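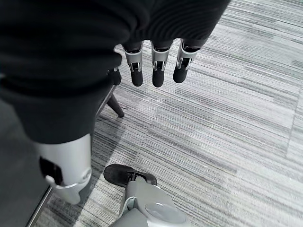

Kirora K2 Floor Assistant

The K2 is a humanoid for offices that already have people in them. It carries mail, restocks supply rooms and moves chairs back to where they were before the meeting. It wears a black knit cover, stands on its own two feet and has never once replied all.

At Wanyama's Skondton office, two units have handled 2903 deliveries since June. The mailroom staff still work there. They now spend mornings on returns and claims – the part of the job that used to wait until 4 p.m. – and a fair bit of time explaining to the robot that a door is closed.

Expect around 300 trips per unit in a normal month. Elevators need the Zilten door module, sold separately, as these things are.

Replacement knit covers: part 468. Machine wash cold. Remove robot first.

Leasing only. Staff training included, coffee not.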